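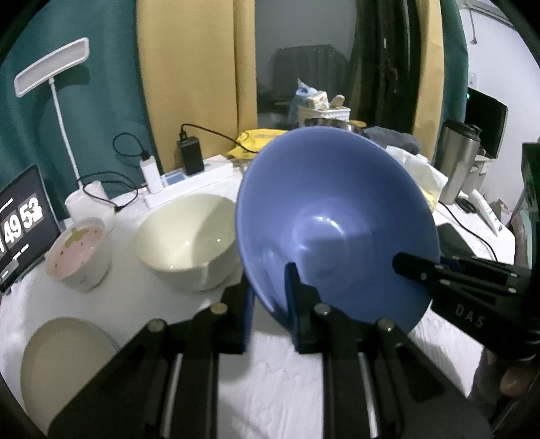 Perguntas frequentes: gravação de demonstrações com a garra de mão (projeto Himero)

Preciso saber programar?
Não. Pega na garra, faz a tarefa, pousa. O robô aprende com as gravações.

Quantas demonstrações por tarefa?
200. Menos que isso o treino fica fraco. No total já temos 1413, contando as de novembro.

Posso gravar em casa?
Sim, mesa normal serve. Não arrume demais, queremos variedade de fundo. Só deixe livre a zona onde a loiça vai ser pousada.

Como pego numa tigela?
Pela borda ou pela parede, um dedo de cada lado. Devagar. Inclinar pode, largar de repente não.

E se deixar cair?
Pare, apague essa gravação e comece outra. Três falhas seguidas: descanse o braço.

Posso ajudar com a outra mão?
Só se a ficha da tarefa disser. Senão a demonstração não conta.

Tem que ser sempre a mesma loiça?
Não, troque. Tigelas fundas, pratos, tamanhos diferentes. Vidro fica para a fase 3.

Qual a diferença para o controlo remoto?
No remoto (sala Bruris) você comanda o braço à distancia. É mais lento, e precisa de marcação. Com a garra de mão vai direto.

Os dedos escorregam, e agora?
Limpe as almofadas com pano seco. Se continuar, fale com a Hằng Cao, ela tem pares novos.

Para onde envio os ficheiros?
Pasta Haser, uma subpasta por tarefa. Dúvidas de envio é com o Hưng Tô, de manhã respode mais rápido.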